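Buy the Boring Stuff First

12 Mar 2022

Every November I sit down with next year's equipment budget, and every November somebody wants to spend all of it on the arm. I get it! The arm is the fun part. But I've been through this enough times now at Drutura (and helped our friends at Katomitz through their first purchase) that I have opinions, and my main one is that the line called "miscellaneous" deserves way more respect.

Our last one came to $2,893. That was cables, clamps, tape, replacement fingertip pads, a second set of bins, and things to pick up and put down again. The first draft of that budget had $573 for the lot, which I typed in myself without thinking very hard, so I'm not throwing stones.

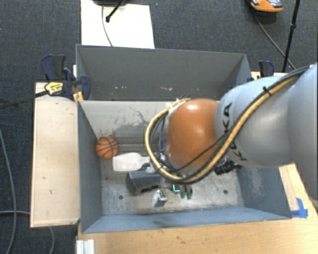
Bin picking with the arm over the near compartment. Blue clamps hold the bin to its place, and the striped cable loops around the wrist.

Look at how much of a working setup is stuff you could carry out of a hardware store. I love that, by the way. Clamps are great. You can move the whole arrangement in an afternoon and change your mind again the next day. What I don't love is paying rush shipping on a cable because we planned for exactly one of them.

So my pitch, for anyone filling in a spreadsheet right now: price the table before the robot. Buy 3 of whatever wears out. We got a quote from Vuvari with a $2,172 extended service plan on it, and I'd still take that money in spare parts on a shelf I can reach. The folks at Joo disagree with me on this and they run a much tidier shop than I do, so ask them too.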